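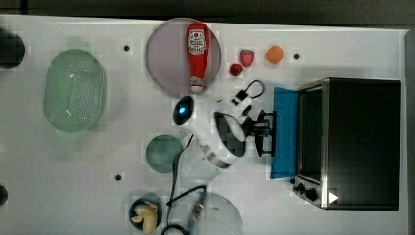

Who should be allowed to reach onto the table while a robot arm is working?

Only the person running the arm, and only after the arm has been stopped and its status checked at the screen. Anyone else waits behind the line until that person says the table is open.

That is close to word for word how the rule is written on the first page of the house rules at Cimon, and I had it read out to me before I had my coat off. The woman who wrote most of those rules has looked after safe practice at the Jirkbridge workshop for seven years, and she asked me to leave her name out of this piece, on the grounds that rules with a person's name on them get argued with. She made me a very large cup of tea (kept well away from the benches, on a shelf by the door, as the rules require) and we talked for most of an afternoon.

The rules weren't always so short. When she arrived there was a binder with 142 separate items in it, gathered over the years from manuals, from insurance letters and from whoever had been startled by something that week. "I read the whole thing on my first weekend, and I was proud of myself," she told me, laughing. "Then I asked the people at the benches which ones they used, and we got to six. Six! And two of those they had wrong." She spent the following March cutting, and what the shop has now is 14 pages in large type, with a copy hanging at every bench.

A good part of it came out of the Marchand project, which has small arms handling kitchen things: plates, bottles, cloths, play food. I wondered whether all this caution was a bit much for an arm moving a toy strawberry. She had clearly been asked before, and she was kind about it.

"People relax around kitchen things, and I do too," she said. "You see a plate in the wrong spot and your hand goes out, the same as it would at home. With a big machine in a cage you'd never dream of it. So I worry more about the little tables than about anything else in the building, and I've told new people that so often that they finish the sentence for me."

We moved on to cables, a subject on which she could have filled the afternoon by herself. Her rule is that before each session the operator takes the arm slowly through the whole reach it will use that day, watching the cables the entire time and nothing else. Slack has to be enough for the farthest reach, and no loop may lie where the gripper will close. "You look at the cable first and the gripper second," she said. "Everybody wants to look at the gripper. I understand it, the gripper's the fun part." 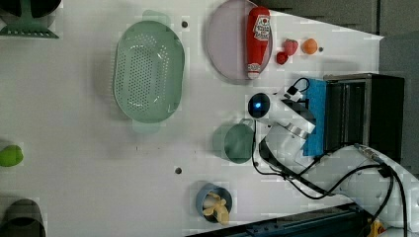 The arm at its table, with the colander to one side and the ketchup bottle on its plate.

I asked about appliances, because to an outsider they seem the likeliest trouble. The rule there takes up one line: any appliance on a robot table is treated as a prop and stays unplugged, and the operator checks the plug by hand, every session, even if it was checked an hour ago by someone they trust. Cloths and sponges get a line too. They may go near an appliance only once that check has been made. "It's dull," she said cheerfully. "I like dull. If a visitor finds the start of a session exciting, I go and have a word."

Then there is layout. Each task has a written starting arrangement, and objects that aren't part of the day's task are either listed as scenery or taken off the table altogether. She doesn't mind clutter as such, and in fact she thinks a real kitchen counter is a fairer test than a bare one, but she wants the clutter written down. When a run goes badly, the person reviewing it should know what was supposed to be there and what had wandered in from lunch.

Some of this will be going further than Jirkbridge. Standico, a small publisher of shop-floor guides, has asked to print the rules as a booklet, and she has been going back and forth with their editor over the word "should." She would like it gone. "Either you do it or it's advice, and if it's advice, put it in the back where the advice goes." The editor has so far let her keep most of her musts, and she has given way on stopping distances, where she admits that each shop needs to measure its own and write in the figure.

What would she tell a place just starting out, with one arm and one table and no binder at all? She took a good while over that, and went off to fill the kettle again before she answered.

"Write down who can stop it," she said, coming back. "Before you write anything else. Then go and stand where each person stands, and see if they can reach the button from there with a thing in their hand. We moved ours twice after I tried that with my tea." She considered the cup. "That was before the shelf, mind you."

The current pages are up for their next review once the booklet proofs are back, and she is taking suggestions from the benches until then, in writing, one to a sheet.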